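第四章 纺织品的折叠、存放与尺寸变化

本章内容
4.1 织物为什么会起皱
4.2 折痕与纤维种类
4.3 存放环境
4.4 平铺与折叠的操作
4.5 尺寸变化的测定

学习要求
学完本章后,应能说明起皱和折痕的区别,能根据纤维种类选择存放方式,能按规定步骤测定一块织物洗涤前后的尺寸变化率。

引言

一块布从织机上下来以后,大部分时间并不在使用中,而是在存放中。床单一年里铺在床上的时间可能只有几个月,桌布更短,节日用的台布往往一年只取出一次。纺织品的寿命因此有很大一部分取决于柜子里的条件和放进柜子之前的那几分钟。

前三章讨论了纤维、纱线和织物组织。本章把这些知识用到一个日常问题上:布料折起来放着,会发生什么变化,怎样减小不利的变化。

先看一个例子。港口小城普洛克霍姆(Plokholm)有一家旅馆用品仓库,登记在册的台布、床单和餐巾共3,777件,棉质和亚麻质的占大多数。仓库管理员达吉姆·泽莱克(Dagim Zeleke)接手时,这些织物都按同一种方法对折再对折,叠成高垛,压在木架上。十二月盘点时,他发现压在垛底的亚麻台布沿折线发白,有几块在折线处已经出现断纱,而同一垛上部的台布没有这种情况。棉质床单没有断纱,但折痕很深,熨烫后仍能看出来。

泽莱克先排除了虫蛀和霉变,又查了洗涤记录。垛底和垛顶的台布出自同一批货,洗涤次数相近,差别在于所受的压力和折线的位置:垛底的台布长期承重,折线从来没有换过。他随后把垛高降低,改变每次折叠的位置,并把最旧的一批亚麻台布改为卷放。这个例子涉及本章的几个主要概念:弯曲变形、恢复能力、湿度和压力的共同作用。

4.1 织物为什么会起皱

织物弯曲时,弯曲处外侧的纤维受拉,内侧的纤维受压。如果变形较小、时间较短,外力除去后纤维能恢复原来的形状,布面重新变平。如果变形较大或持续时间较长,纤维内部的分子链之间会发生相对位移,并在新的位置上形成新的结合,这时除去外力,弯曲处仍然保留一部分变形,就成为皱纹。

皱纹和折痕在成因上没有本质区别。习惯上把无规则的、不希望出现的变形叫皱纹,把沿一条直线形成的变形叫折痕。裤子的裤线是有意压出的折痕,柜子里的床单留下的是无意形成的折痕。

织物抵抗这种变形并恢复平整的能力叫抗皱性,常用折皱回复角表示。测定时把试样对折,加压一定时间,除去压力后测量两翼之间的夹角。夹角越大,抗皱性越好。同一织物经向和纬向的回复角通常不同,报告结果时应分别列出,也可以同时给出两者之和。

纱线和组织也有影响。捻度过高的纱线弯曲时纤维难以移动,应力集中;捻度过低时纤维移动后又不易回到原位。平纹组织交织点多,纱线活动余地小,一般比相同原料的斜纹、缎纹容易起皱。厚织物弯曲时曲率较小,皱纹也较少。

4.2 折痕与纤维种类

棉、麻和粘胶纤维都是纤维素纤维,大分子上有许多羟基。水分子进入后,原有的氢键被拆开,纤维变软;水分离开时,氢键在新的位置上形成,变形就固定下来。因此这类织物在潮湿状态下受压最容易留下折痕。喷水熨烫能够去皱,利用的是同一原理。

亚麻的结晶度高,纤维刚硬,伸长能力小,反复在同一位置弯折容易断裂。上文例子中亚麻台布断纱而棉床单没有断纱,原因就在这里。

羊毛有卷曲,弹性好,悬挂一夜后多数皱纹可自行消失。蚕丝介于羊毛和棉之间。涤纶的弹性回复率高,吸湿很少,干湿两种状态下抗皱性相差不大,但在高温下受压会形成难以去除的折痕。混纺织物的表现取决于各组分的比例,需要通过试验确定。

4.3 存放环境

影响存放的主要因素有湿度、温度、光照、压力和包装材料。

湿度过高时霉菌容易生长,纤维素织物的折痕也会加深;湿度过低时纤维变脆。库房内的湿度应尽量保持稳定,避免忽高忽低。光照使染料褪色,也会使丝和棉的强度下降,折叠存放时露在外面的折边最先受影响。普通纸板和未经处理的木材会释放酸性物质,与织物之间应隔一层无酸纸或洗净的白棉布。

存放前必须洗净并完全干燥。上过浆的织物如需长期存放,应先退浆,因为浆料会招引虫害,也会使折线处变硬。

4.4 平铺与折叠的操作

折叠之前先把织物平铺在干净的台面上。台面要大于织物折叠后的面积,表面不应有毛刺。台面上可以铺一层衬布,衬布颜色与织物有明显差别时,边缘容易看清,对齐也比较方便。

折叠时先沿经向对折,对齐布边,再用手掌由中间向两侧抚平。长期存放的织物,折线处可垫入卷成条的无酸纸,使弯曲变缓。每次取出后再折叠时,折线应与上一次错开。

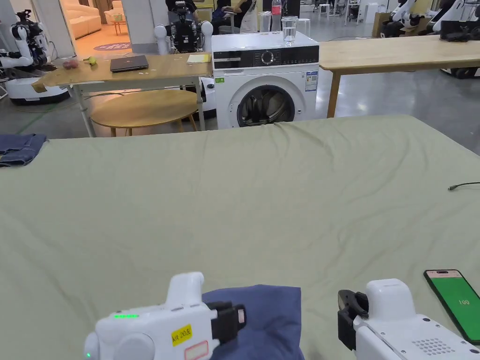 图4-1 铺有灰绿色衬布的台面与折成近似长方形的深蓝色织物

大件织物宜由两人配合,各持一端,同时向中间靠拢。小件织物一人即可完成。较旧的亚麻织物以卷放为好,卷时正面朝外,松紧均匀,外面再包一层棉布,用宽布带轻轻系住。

4.5 尺寸变化的测定

织物洗涤后尺寸缩小的现象叫缩水。原因有两方面:一是织造和整理过程中纱线被拉长,遇水后应力释放;二是纤维吸湿膨胀,纱线变粗,交织时弯曲程度增大,织物长度随之减小。

测定时在试样上沿经向和纬向各标出一段400毫米的长度,每个方向标3处。按规定条件洗涤、晾干并调湿后,再次测量各段长度,取平均值,按下式计算:

尺寸变化率(%)=(洗后长度-洗前长度)÷洗前长度×100

结果为负表示收缩,为正表示伸长。测量前试样应在无张力状态下平铺,用手轻轻除去皱纹,不可拉伸。

思考与练习

1. 为什么棉床单没有完全晾干就折叠存放,折痕会特别明显?
2. 比较亚麻与羊毛在反复弯折下的表现,并从纤维结构上说明原因。
3. 取家中的一块旧棉布,按4.5节的方法测定其经向尺寸变化率,写出测量记录。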